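4.2 Grasp selection on transparent containers

The second set of trials tested whether the grasp planner could pick a target bottle from a cluttered table when depth readings were poor. Clear plastic returns few valid depth points, and in the Urdale baseline this led the planner to place the fingers too low or to reject the object altogether. We therefore replaced the depth-based contour with the outline predicted from the colour image, and kept the remaining depth points only to set the approach distance.

Each of the 40 layouts was run five times, giving 200 attempts per method. Layouts mixed bottles with flat or low items, which were not targets but could disturb the segmentation step. The grip force limit was held fixed across all trials. An attempt was stopped if no stable contact was reported within 25 s.

Figure 3 shows the hand closed on a clear bottle near its top, with a red bottle and a dark brown bottle standing on the same cloth. The upper grasp was preferred by the planner wherever the shoulder of the bottle could be found, as the label region gave less reliable edges.
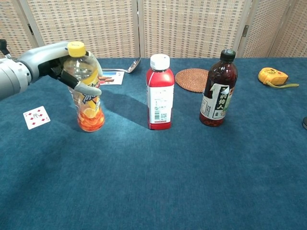

Figure 3. Multi-fingered hand gripping the clear bottle just below the shoulder and near the yellow screw cap. The ladle, coaster, playing card and tape measure are distractors.

4.3 Effect of the colour outline

Removing the colour outline while keeping all other settings brought back the low finger placement seen in the baseline. The effect was confined to clear containers. For opaque bottles the two versions chose the same grasp region in every layout.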